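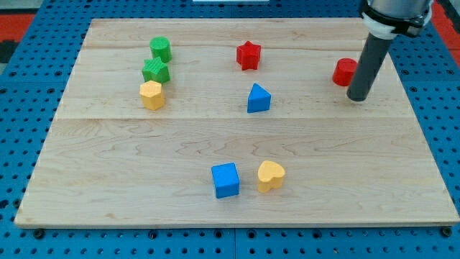

Sorting at the Board: An Interview with Takumi Ikeda

Home | About Us | Learning Resources | News | Contact

Print this page | E-mail this page

The Goltbridge Toy and Play Library has lent shape blocks to families and nurseries since it opened its first cupboard to members. The collection now holds 985 items, and the block sets remain among the most frequently requested. Takumi Ikeda has been responsible for the collection for nine years. He spoke to the members' bulletin at the Dalgleish Street premises about the choice of blocks, the surface they are used on and the practice of keeping sets small.

Mr Ikeda began with the question of number. Members often ask for the largest set available, and the library does hold one of 32 pieces, supplied by Ruvico. He does not recommend it for a first loan. "With eight blocks on the board, a child can see every one of them without moving anything," he said. "With the large set, the first ten minutes go on digging."

The smaller sets are made up in green, yellow, red and blue. Shape and colour are deliberately allowed to overlap, so that a green star may stand beside a green cylinder. Mr Ikeda regards this as the most useful feature of the set. "A two-year-old will usually put those together and be quite satisfied. An older child may object, and want the star with something pointed. I would not correct either of them."

He was asked whether surface texture matters. Several of the library's earlier blocks were entirely smooth, and he has gradually replaced them. "The ribbing gives the fingers something to hold," he said. "It also gives the child something to talk about. We hear 'bumpy' a good deal." He added that chunky pieces are preferred throughout the lending collection, and that thin shapes are kept for supervised sessions with school-age groups.

The conversation turned to the board. Mr Ikeda favours pale wood with a quiet grain, on the grounds that strong colours stand out well against it. The blue pegboard table beneath has been the subject of some correspondence from members, who find it rather bright. He is unrepentant. "The blue tells you where the board stops. A child who is asked to keep the blocks on the wood knows at once what is meant." The holes, he conceded, are a distraction for some, and he has known a session to be given over entirely to poking them.

Mr Ikeda sets the blocks out before each session with space left between the groups. He had previously started with everything in a heap, following the leaflet that came with the older Sellex sets, and gave up the practice one February after watching a class from a local nursery. "They waited for me to begin. When the blocks are already standing about the board, they simply begin."

Block sets may be borrowed for two weeks and renewed once. Members are asked to check that all pieces are present before returning a set, and to wipe them with a damp cloth — soaking is discouraged. Mr Ikeda would also be glad to hear of any shapes that members feel are missing. "I am asked for a crescent every month," he said. "I am still considering it."

Contact: Goltbridge Toy and Play Library, Dalgleish Street | © Goltbridge Toy and Play Library | Page updated Dec 4, 2024 | Back to top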